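Warness Homeowners Association
Board of Directors – Regular Meeting
Minutes, June 2026

The regular meeting was called to order at 7:04 p.m. in the Hendricks Room of the clubhouse. A quorum of the Board was present, together with the managing agent. Minutes of the previous meeting were approved as circulated.

1. Historic Marker, Gretiretti Lane

The Board reviewed the revised wording for the marker at the north entrance. The county historical office has returned the draft with 4 corrections, all concerning the spelling of early landowners' names. The Board accepted the corrections and directed the managing agent to order the marker in cast aluminum, to match the existing street signs. The post will be set back from the curb far enough to clear the utility easement.

2. Financial Report

Operating accounts were reported in balance through the end of the prior month. Three assessments remain past due, and reminder letters have been mailed. A motion to move $2,065 from operating surplus to the roof reserve was made, seconded, and carried without opposition.

3. Resale Packets

The managing agent reported that 18 resale packets have been issued to closing attorneys since January. Two buyers received packets that lacked the current parking rules. The Board directed that the rules be attached to the covenants as a single file, and that the version date appear on every page.

A draft of the revised packet was circulated. Members asked that the section on rental limits be moved ahead of the section on exterior paint, as most inquiries from agents concern rentals. The change was accepted. 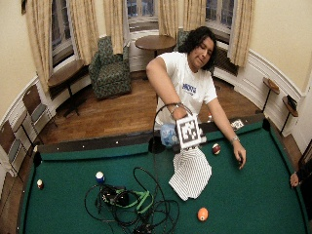
Does a seller have to order a new packet if the first contract falls through?
The packet stays valid for 90 days from the date of issue, so a second buyer may use it within that period. After 90 days the seller must request an update, which carries a reduced fee.

The Board asked that the above be added to the owner information page.

4. Grounds

Trimix has completed the spring edging and will return to reseed the slope behind the tennis court. The contract expires at the end of the year. The managing agent was asked to obtain two competing bids before renewal – one to include leaf removal, the other without.

The drain at the foot of Gretiretti Lane continues to back up in heavy rain. The county maintains the pipe; the Association maintains the grate. A service request has been filed with the county, and the grate will be cleared monthly until a reply is received.

5. Architectural Requests

Fence replacement, Lot 31: approved as submitted.
Storage shed, Lot 12: tabled pending a site plan showing distance to the rear property line.
Front door color, Lot 40: approved.

6. Owner Comments

One owner asked that for-sale signs be limited to one per lot. The covenants already contain this limit, and a notice will be sent to listing agents. Another owner requested later pool hours on weekends. The request was placed on the agenda for the next meeting.

There being no further business, the meeting was adjourned at 8:20 p.m.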